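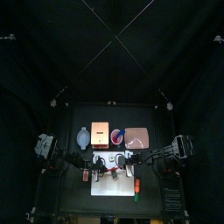
The Kendthorpe workshop has started putting together its equipment plan for the coming year, and the largest item on it is a second two-armed robot station to go alongside the one already in daily use. Anyone who has tried to buy such a thing will know that the arms themselves are only the beginning of the shopping list. There is the frame to stand them in, and the black fabric that closes in the walls and ceiling, and the white board on the tabletop where the two grippers come together over a red cable, and then all the homely bits and pieces that wait their turn along the back, the blue dish and the red-and-white cup among them. Every one of those has to be bought, looked after and sooner or later replaced, and this year, for the first time, each kind of thing is getting a line of its own in the budget.

The change has been a while coming. When the present station was bought, the whole sum went down as a single figure under "robot", and very nice and simple it looked too. By the following spring the workshop was dipping into the general supplies money for screws, cable ties, cloth and finger plates, and it became quite hard to say what a year of running the station had really cost. The new plan keeps the purchase and the running costs apart, which ought to make life easier for whoever has to draw up the next one.

Quotes have been asked for from 2 suppliers, Pukix and Munasari. Both were sent the same list and both replied promptly, although they went about it in rather different ways. Pukix has offered a complete station, with the arms fitted to the frame and set up before delivery. Munasari would send the arms and grippers boxed, with drawings for a frame that the workshop could build for itself. The second route leaves more money for spares, and there are plenty of people in the building who would enjoy a fortnight with an Allen key (the last frame was put together that way and has stood up very well). The first would have the new station working sooner, with fewer evenings spent hunting for the right length of bolt. No decision has been made, and the workshop is keen to stress that both offers are still being read through properly, small print and all.

Delivery is the other thing to weigh up. Pukix quotes 15 weeks from the order being placed. Munasari can send the arms earlier but can't promise the grippers in the same shipment, and a pair of arms without grippers is a handsome thing to have in a corner and not a great deal of use. Boonchu, the firm that has looked after the present station from the start, has kindly agreed to service either make, so that question at least has been settled.

Staff were also asked what they would change if they were starting again, and the replies were wonderfully long. Cables came up more than anything else. People would like them kept well clear of the wrists, with enough slack for the arms to reach right across to one another, and a spare of every length kept in a labelled drawer. There were several pleas for a table that can be got at from the back without crawling, and one for a decent stool.

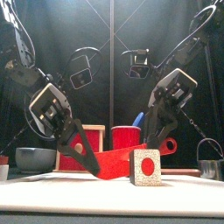 Spares for the grippers came a close second on the list. Finger plates spend their working lives being brought down next to tables and pushed up against hard edges, so the plan allows for 4 complete sets to be held on the shelf, with a fresh order going in whenever the last but one is opened. Wrist cameras are to be treated in the same way, though in smaller numbers, as they cost a good deal more and seem to come to harm less often. The workshop would also like to keep the same gripper on both stations if it possibly can. Being able to borrow a part from next door on a busy afternoon is worth having, and it would save everybody learning two ways of doing the same small repair.

Then there are the everyday objects, which have their own line of £100. That may sound modest beside the rest, but cups and bowls and wooden boxes don't cost much, and a good number can be had from charity shops and the backs of people's cupboards. The only request is for things with some variety to them -- handles, lids, holes, soft edges, awkward shapes -- and for anything breakable to be left at home. Donations can be handed in at the front desk, where there is a crate underneath the coat hooks.

Space needs a little thought as well. The favourite spot for the second station is the bay beside the window, at present filled with shelving and a plan chest that has proved very hard to part with. The bay has enough sockets but gets a fair amount of sun in the afternoon, so the cost of a blind has been put in along with the fabric for the enclosure. Moving the shelves will be done in-house. The plan chest may go upstairs, if it can be got round the bend in the stairs -- measurements are being taken, and offers of a strong back would be gratefully received.

Training has been allowed for too, in the shape of paid time for people to learn the new station before it is put on the regular rota. That was left out last time round and was rather missed, as those who were picking it up in odd half hours between other jobs will remember.

The draft plan is pinned up outside the main Kendthorpe office, with a pencil on a string for comments, and both quotes can be read in the folder beside it. Remarks from people who use the present station every day would be especially welcome, however small the matter may seem. The final version goes in at the end of the month, and the order will be placed once the money has been agreed.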